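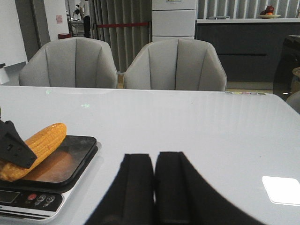 A espiga e a balança, em cima da mesa branca.

Comprei uma balança de cozinha em outubro e desde então virei aquela pessoa que pesa tudo. Pão, fruta, espiga de milho com sabugo e tudo (sim, eu sei que a gente não come o sabugo!). A culpa é de uma receita de bolo de milho que copiei do blog Clevaler, que pedia tudo em gramas, e eu ali com a minha xícara lascada sem saber o que fazer. Errei o bolo 2 vezes antes de me render.

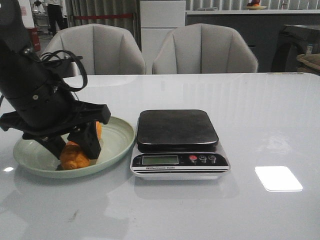 Com pão a história é outra, porque eu sempre comprei no olho. Na padaria Tambunan a conta sai pelo peso e eu nunca discuti, levava o que parecia bonito na vitrine e pronto. Agora chego em casa e quero conferir! O prato verde-clarinho fica bem pertinho da balança, de um lado o pão, do outro a plataforma livre, e é só passar de um para o outro. O último que pesei, um pãozinho de manteiga, deu 56 gramas. Achei pouco, mas comi feliz.

Ah, e dica para quem também tem mesa branca brilhante: pano quase seco. Molhado demais deixa marca e você passa a tarde esfregando. Semana que vem tento o bolo de novo, desta vez com menos açúcar e com o milho ralado na hora.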